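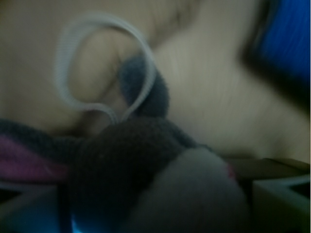 Bookkeeping & Sales Tax > Closed tickets

Search tickets Go

January
By Tamošiūnaitė

Ticket 1619: quarterly sales tax total won't match the Grakel register export

Opened at 8:40 a.m. by the Warkoslow shop. They run Grakel at the counter and push everything into Tritent for the books. The fourth quarter return is ready to file except that Tritent shows $23 more sales tax collected than Grakel does. The shop wants to know which one to believe, and I love this kind of question, so I grabbed it before anyone else could!

9:05. Asked for both reports as spreadsheets. PDFs won't do for this because I need to sort by receipt number.

9:30. Got them. Gross sales agree to the penny. Exempt sales agree too. So the sales are all there, and the gap is only in the tax column. That rules out a missing day, which was my first guess.

9:50. Checked rounding. Grakel rounds on the whole receipt and Tritent can round on each line, so I expected a pile of pennies. Tritent is set to "use imported tax" on this account, so no pennies. Second guess gone.

10:15. Sorted by type and looked at refunds only. Found it (I did a small chair spin). There are 3 refunds in Grakel where the tax came back to the customer, and in Tritent the same 3 came through with the item price reversed and the tax left sitting there. Added up the tax on them: $23 exactly.

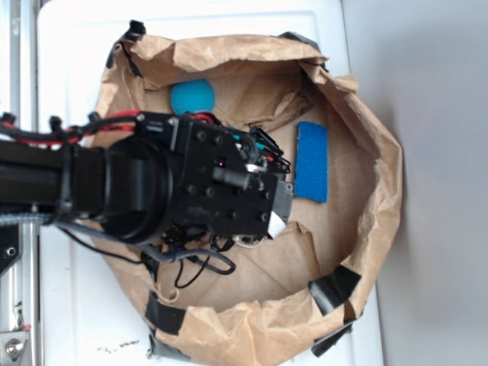 Open paper bag with a teal knitted ball and a blue sponge inside.

10:40. Now the why. All of the bad refunds were rung up without the original receipt. Grakel gives those their own code, and the import map in Tritent had no line for it, so the tax part fell through. Refunds with a receipt use the regular code and came in fine.

11:10. Fix, for anyone with the same setup:

Go to Import Map, then Refund Codes. Add the no-receipt code and point it at Sales Tax Payable. Save, then re-run the import for the refund dates only. Don't re-run the whole quarter or you'll get doubles on every deposit you've already matched. If the bank rec is locked, unlock it first and write down the ending balance so you can check it after.

11:25. Shop re-ran the import. Sales Tax Payable dropped by $23 and both reports agree. Bank rec still ties out. Beautiful.

Grakel was the right number all along, so the return can go in using that figure. I also suggested running the two reports side by side every month, before the return is due. 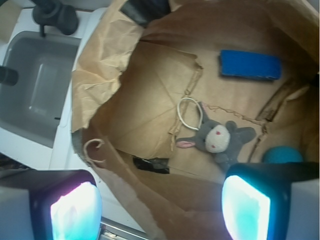 Warkoslow shop wrote back at 1:15 p.m.: We filed with the lower number and got the confirmation. Could the same thing be hiding in the third quarter? We took no-receipt refunds then too, and that return is already in.

1:30. Good catch, and yes, it could. Leave the old import alone for now and send me both reports for those months. If tax was overpaid we'll look at amending. Keeping this open under a new ticket so the notes stay readable.

Status: closed, see linked ticket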